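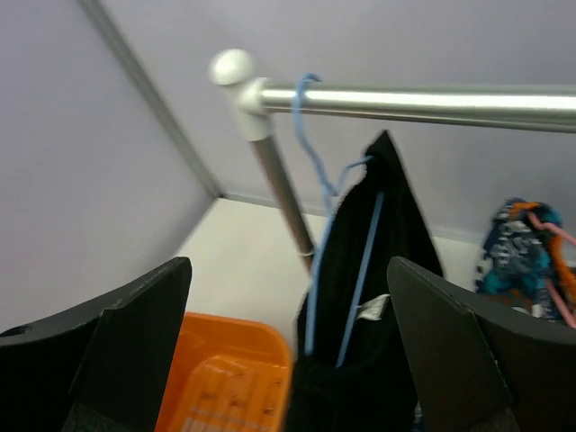
Wedby Safe Handling Handbook for Small Robot Cells, second edition
Reviewed by Sioned Parri

I have read a lot of robot safety guidance over the years and most of it assumes a car plant. Big yellow arm, big yellow fence, a man with a clipboard. So I was delighted when the Wedby handbook landed on my desk, as it is written for people like us who have a small arm, a bench and a pile of clothes to get on and off hangers.

You get a ring binder of 58 pages, a pad of tear-off check sheets and a set of wipe-clean cards to hang by the cell. The binder lies flat when it's open, which I know sounds a silly thing to praise, but try reading a stapled booklet with one hand while you hold the enabling switch in the other.

The best chapter by a mile is the one on soft goods. Most standards talk about a workpiece as if it were a block of metal. Clothes swing, stretch and snag, and the handbook takes that seriously. It wants you to write down the grip point for each type of garment before you run anything, and to say which parts the fingers must stay off. Care tags get a whole paragraph to themselves! On a black knit like the one on our blue hanger the little white tag stands out a mile, and it is tempting to use it as a target. Wedby says don't, pick a point on the cloth or the hanger and stick to it. We had a long argument about this in December and I now think they are right.

There is also a good section on the rail. Their rule is that you check the joints and end caps by hand at the start of each shift, with the arm powered down, and you sign for it. It takes no time at all. They also ask for a marked keep-clear space round anything standing on the floor of the cell, baskets included, and for the basket position to be written on the sheet so that the next person puts it back in the same spot. Amrit Gauthier on our evening shift had been doing this with bits of tape for ages and was very pleased to be proved right - I have heard about it more than once.

Then come the finger checks. Pads first: look for lifting edges, shiny patches and trapped fibres, and change both together even when only one is worn. Then the plates, for burrs that could catch a thread. Then a slow close on a folded cloth at the lowest force setting, and again at your working force. I like that the order is fixed. We used to do these in whatever order came to mind and the slow close got skipped when it was busy.

What about the cards? There are 8 of them and six are excellent. The one on hands near closing fingers is as clear as anything I've seen, with big type and very few words, and the one on freeing a snagged garment should be up on every wall (stop, power off, ease the hanger first, leave the cloth until last). The two on teaching positions are crammed and I'd rather have had four cards with half as much on each.

I do have a few grumbles. The part on mixed hangers is thin. It tells you to use a single pattern of hanger wherever you can, fine, but plenty of us work with orange, pink and blue ones all on the go and would like some help with lighting and colour. The index is poor too. I looked up "rail" and found nothing, then found it under "supports, horizontal". And the check sheets have no room for a second signature, so if two people share a shift someone ends up writing in the margin.

How does it compare? I have used the Flivo guide and the Gagnon one. Flivo is cheaper and nicely drawn but gives you hardly any wording you can lift straight into your own procedures. Gagnon is very thorough and I would keep it if you have a safety manager to read it for you. Wedby sits happily between them, and it is the only one of the three I've seen people pick up without being told to.

One warning - it is a good practice guide and says so on the first page. It doesn't replace your own risk assessment, or the standards that apply to your arm, and you will still have to do that work properly. It does give you a very good list of things to think about while you're at it.

Order number is 3304 for the full set. Extra check sheets are sold separately, and the cards can be bought on their own if you already have the first edition binder. The soft goods chapter is new to this edition though, so I'd get the lot.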